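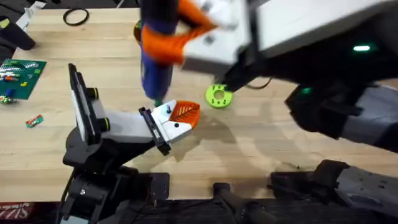
Issue 37, page 54

Baysal Supporters' Forum
Topic: Relocation of the Talel second leg
Started by: east_terrace_secretary

east_terrace_secretary wrote:
Members will have read the club's statement of 30 Jul 2024 confirming that the second leg against Talel has been moved to the municipal ground at Cirnulach. The stated ground for the decision is the condition of the playing surface at our own stadium. Season ticket holders retain their right of entry, but seats will be reassigned. The capacity for the match is set at 3000. Members are asked to keep replies to the relocation and its consequences. Team selection has its own topic.

Plotonari_Road wrote:
I wish to record my objection. Baysal lead 2-1 from the first leg and were entitled to defend that lead at home. The surface was judged fit for the friendly match two weeks ago, and no report has been published to show what has changed. Supporters should be given the inspection findings in full.

halfway_line wrote:
With respect to the previous member, a friendly and a competitive fixture are not inspected to the same standard. The drainage at the north goal has been poor since last November, when the match against Plotonari was stopped after the interval. I would sooner see the team play at Cirnulach on sound grass than lose another defender to a knee injury.

Plotonari_Road wrote:
The match in November was stopped for rain, and every ground in the district was closed that evening. It has no bearing on a fixture in summer.

halfway_line wrote:
It has a bearing if the drains were never repaired. The repair was listed in the spring budget and then removed. The minutes are available to any member who asks the office for them.

Yeshi Ambaye wrote:
I write as the club's supporter liaison officer. Three points may assist members.
The inspection report belongs to the league and can be released only with its consent. A request was sent this morning.
Seats at Cirnulach will be assigned by length of membership. Members who require step-free access should write to the ticket office before general assignment begins, and will be placed first.
Coaches will leave from the main gate two hours before kickoff. The fare is included for season ticket holders.

row_K_1319 wrote:
I thank the officer for the reply. Could it be confirmed whether family groups will be kept together? My daughter joined last season and I have been a member for much longer. Under assignment by length of membership we would be in different stands.

Yeshi Ambaye wrote:
Tickets bought under one account will be treated as one booking, and the longest membership on the account will apply. If yours are held separately, please ask the office to link them.

Plotonari_Road wrote:
I accept the arrangements for seating as fair. I do not accept the decision itself, and I will raise the matter at the next general meeting.

halfway_line wrote:
I will second a request for the report to be read there, though I expect we will draw different lessons from it.

east_terrace_secretary wrote:
Both requests have been entered on the agenda. This topic will stay open until kickoff.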